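Short Fiction | Household
6 min read

The Inventory

Stefaniia Ivanyshyn had been hired by the estate to produce a list. The contract specified one apartment, contents only, fixtures excluded. Her form came from the firm, Hurard, and had four columns: item, material, condition, disposition. The fourth column accepted K, S or D, for keep, sell and discard. There was no code for undecided.

She began with the kitchen. Kitchens had the shortest descriptions. Saucepan, steel, fair, S. Kettle, enamel, chipped, D. The refrigerator was a Brostent and counted as a fixture because it was built into the wall, so she wrote nothing and closed its door.

The niece, Zlata Marchuk, arrived before noon with her own key. She asked whether she could help. The contract did not prohibit it. Stefaniia gave her the hall closet and told her to bring anything small to the round table, where the light was adequate for checking condition.

"How small?" Zlata asked.

"If you can carry it in one hand."

Zlata made several trips. She set things down in the order she found them and did not sort. By the time Stefaniia had finished the drawers under the stove, the table needed its own sheet.
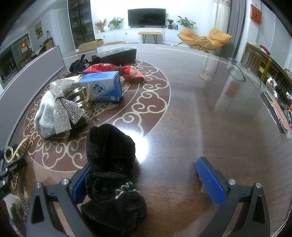 The form assumed that every item belonged to a class. Class 2 was clothing and accessories, Class 3 was containers and packaging, and packaging was D by default. The rule was practical. An empty box has no resale value, and a full one is listed under what it holds. Stefaniia started with the glass jar, which was lying on its side with its gold lid screwed on, and wrote it down as Class 3. She wrote the blue and white cardboard box beneath it. Then she came to the white knitted piece with the rhinestone bow, entered it as Class 2, and stopped at the material column.

"Knit," she said. "Stones, imitation."

"She wore it to the clinic," Zlata said. "Every time. She said the doctors should have something to look at."

Stefaniia wrote: knit, imitation stones. There was no column for the clinic.

"And that?" She pointed her pen at the red foil packet.

"Candy, maybe. She never let anybody open it."

"Food is discarded."

"I know."

Stefaniia put the pen to the fourth column and did not make the letter. She turned to the table itself. The top had clouds set into it in a ring, with a pattern like fish scales in the middle, under glass. The previous appraiser, a man from Skoryk, had valued it at 100 and noted no defects. She checked the edge of the glass with her thumb and found a small chip. She recorded the chip.

"Does that lower it?" Zlata asked.

"Slightly."

"I did that. I was nine. I dropped an iron on it and she turned the whole glass so the chip faced the wall."

Stefaniia considered this. A defect was to be described by size, position and, where known, cause. She wrote: chip, edge, impact, iron. In the space for the source of the information she wrote Z. Marchuk.

They worked until the light from the window was no longer adequate. The buyer from Roditz was expected in the morning and would take everything marked S. Stefaniia added up the sheets, signed each one, and dated the last 19 August 2018. On the third sheet, line two, the disposition column was blank. The firm returned incomplete forms.

"You missed one," Zlata said, reading over her arm.

"Yes."

She capped the pen and put the sheets in the folder. Zlata picked up the red packet, held it for a moment, and put it in her coat pocket. Stefaniia took the sheet out again and wrote K.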